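PRESS RELEASE
For immediate release

Plitard opens tea and coffee refill program to small hotels and guesthouses

Single-serve packets stay on the tray, but the cartons, the liners and the half-used boxes go back to the depot

Plitard, the supplier of in-room and meeting-room refreshments, announces today that its refill program is open to small hotels, guesthouses and rented meeting rooms. Until now the program was available only to customers who ordered for 200 rooms or more. From June, any property with at least six rooms can join, with no joining fee and no minimum term.

The program is named Kornel, after the street where the company had its first storage room. Under Kornel, tea, coffee, sugar and creamer are delivered in returnable crates. The driver takes away the empty crates on the same visit, together with any unopened packets which are near to their date. The customer pays only for what has been used since the last visit.

"Small houses asked us for this from the beginning, and we had to answer them no," said Shanti Solanki, managing director of Plitard. "The reason was the routes. If the van drives forty minutes to bring one crate of tea, the price becomes wrong for everybody. Now we have enough customers near to each other that we can plan the routes in a different way."

How the program works

After a property signs up, a Plitard route planner visits and looks at the rooms, the storage and the way the housekeeping team works. Together they agree on a standard set for each room type. A standard set says how many packets of each kind are on the tray when a guest arrives, and where they lie. The housekeeping team fills up to this set each day from a crate on the floor, and the crate is exchanged at the next delivery.

Properties can choose from 56 products in single-serve packets. The list includes black, green and herbal teas, instant and filter coffee, decaffeinated coffee, drinking chocolate, white and brown sugar, two sweeteners, dairy creamer and an oat-based creamer. New on the list this season are a caraway and fennel tea and a roasted barley drink, both requested by guesthouse owners whose guests do not take caffeine in the evening.

The company does not ask customers to change their trays or boxes. Many properties have bought theirs over many years, and they do not match from room to room. During the first visit the planner measures the compartments, so that the packets which are supplied will fit and stand upright. Customers who wish to buy new trays can order them, but this is a separate order and it is not part of Kornel.

What the test period has shown

Before the decision, Plitard ran a test with a group of small properties during the winter. The test was led by Umesh Prajapati, head of routes, and it continued through one low season and the first weeks of spring.

The properties in the test threw away 77 percent fewer cardboard cartons than in the same period one year earlier. The company counted only the cartons that came from its own products. The number of expired packets also went down, although here the result was different from house to house. Two guesthouses with a small storage room had almost no expired stock already before the test, and for them nothing changed.

Not everything went well. In the first month, several crates were returned with mixed contents, and the depot team had to sort them by hand. The labels on the crates were too small and they were placed on the short side, where they could not be read when the crates stood in a row. Plitard has changed the labels and moved them to the long side. The lids were also changed after housekeeping teams reported that they closed too hard.

"My colleagues did not want another system," said Ilgın Karabulut, who manages the Quezada guesthouse and took part in the test. "We have three people for cleaning and breakfast, and they are busy until noon. I told the planner this on the first day. In the end it was easier than before, for we do not open cartons in the corridor anymore. But I still would like to have the delivery before eight in the morning, and this is not yet possible."

Plitard confirms that deliveries to small properties will take place between 9:30 a.m. and 4 p.m. at the start. Earlier hours are under study for town centers, where access for vans is limited later in the day.

Meeting rooms included for the first time

The program is now also open to meeting rooms, including those that are rented by the hour. The needs are different there. A guest room is used by one or two persons, and what they take can be estimated quite well. In a meeting room the use can be zero for four days and then very high in one morning.

For these customers Plitard offers a smaller crate with dividers, which is exchanged when it is needed and not on a fixed day. The order is placed by phone or through the customer page before 2 p.m., and the crate arrives on the next working day. 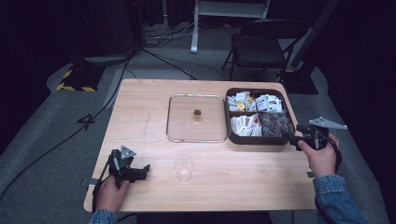

Meeting-room customers also receive a printed card for the inside of the cupboard door, with the standard set and the phone number of the depot. The card is available in English, Spanish, German and Turkish. Other languages can be added on request, and the company asks customers to write which ones they need when they sign up.

Ferdinand Kälin, who is responsible for purchasing at the business center operator Trustum, has used the smaller crates since the second half of the test. "We had always too much sugar and never enough green tea," he said. "Before, I could only order by the full carton. Now I take what the rooms use. I check the invoice each month, and it is shorter, so I am satisfied."

Prices and conditions

Products in the Kornel program are billed per packet, at the same price for small and large customers. Delivery is charged per stop. For properties inside the regular route area the delivery charge is waived if the order is higher than $60 for the visit. A deposit is taken for each crate, and it is paid back in full when the customer leaves the program and the crates are returned.

Unopened packets can be given back up to four weeks before the printed date. They are credited at full price. Packets that are damaged by water or by heat cannot be credited, and Plitard recommends keeping the crates away from boilers and dishwashers. The company will inspect the storage place during the first visit and will say if another place is better.

Customers who already buy from Plitard in cartons can continue to do so. There is no plan to end carton sales. Those who wish to change to the refill program can use up their existing stock first, and the planner will set the first delivery date in accordance with what is left.

Training for housekeeping teams

A short training is offered without charge to every new customer. It takes place at the property, during working hours, and it lasts around 40 minutes. The training is given by Poonam Upadhyay, who worked in hotel housekeeping before she joined the company and wrote the present version of the handbook.

"I begin with the trolley, not with the crate," said Upadhyay. "If the packets have no good place on the trolley, people will put them in the pocket, and then the count is wrong in each room. We try a few positions and we keep the one which the team likes."

The handbook has been shortened for small properties and now has eight pages. It can be downloaded from the customer page or ordered on paper.

Registration

Registration for the June start is open now. Properties outside the present route area may also register. They will be placed on a waiting list and contacted when a route is planned near them. Plitard expects to answer each request within ten working days.

About Plitard

Plitard supplies tea, coffee and related products in single-serve packets to hotels, guesthouses, clinics and offices. The company packs its own teas and works with partner roasters for coffee. It is owned by its founders and employees.

Media contact

Plitard Press Office
Attention: Shanti Solanki
Product lists, the handbook and the full conditions of the Kornel program are available from the press office on request. Visits to the depot can be arranged on weekday mornings.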